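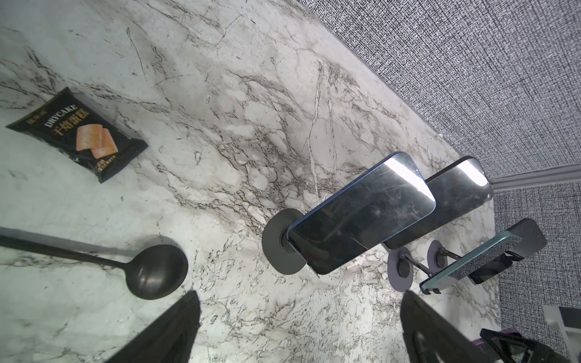

Fig. 1. Phones on stands, with a ladle and a packet of DRYCAKE for company.

Reading time: 10 min (less if you skip the exercise, and I will know)

Session 4: Surfaces and the things that live on them

Last week we did drawers. If you missed it, borrow Kaiwen Zou's notes and not Benedikt Mayrhofer's, which stop after the word "cutlery."

Today's topic is the shared tabletop. A tabletop has no opinions. It will hold a phone, a biscuit packet and a soup tool with equal dignity, and by Friday it will be holding your mail as well. Our job is to decide what belongs there and what has merely landed.

Terms for this session

Resident: a thing with a fixed place on the surface. It has a base, a stand or a tray.

Visitor: a thing lying flat wherever the hand let go of it. In Fig. 1 the ladle is a visitor. So is the packet, however handsome its gold lettering.

Squatter: a visitor after one weekend.

A stand is the cheapest way to turn a visitor into a resident. Stood up, a phone takes less of the table and can be read from a chair. Laid flat, it becomes a coaster. The drawback is that stands attract each other. Give people a whole slab of marble and they will put two round bases close together near the far edge and leave the middle to the snacks.
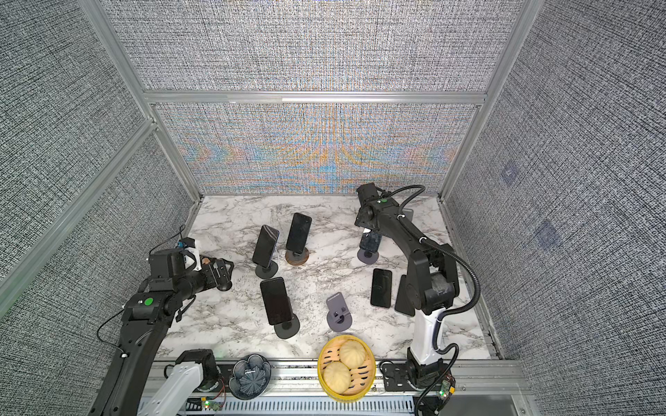
Marlies Sutter

Fig. 2. Phones in their stands, spread over the marble.

Compare the bases. One has a brown, wooden-looking foot and others are gray and round. Mixed stands are fine in a household and irritating in a display. For the Triltberg reading room we matched them all, and spent 98 on it, and Rahel Brunner still moves hers.

Points to copy down
- Food goes in a different zone from glass. Crumbs travel.
- Long handles lie parallel to an edge or hang up.
- A spare stand is either in use by next week or in the cupboard.
- Veined marble hides small dark objects. Check by hand before wiping.

Exercise (pairs, bring to Session 5)
Choose one table you did not tidy yourself. Sort everything on it into the three terms, then move the visitors. Up to 53 objects is normal for the Gindwood kitchen. Sem Coppens is excused, having done his in April, though he should bring back the tray.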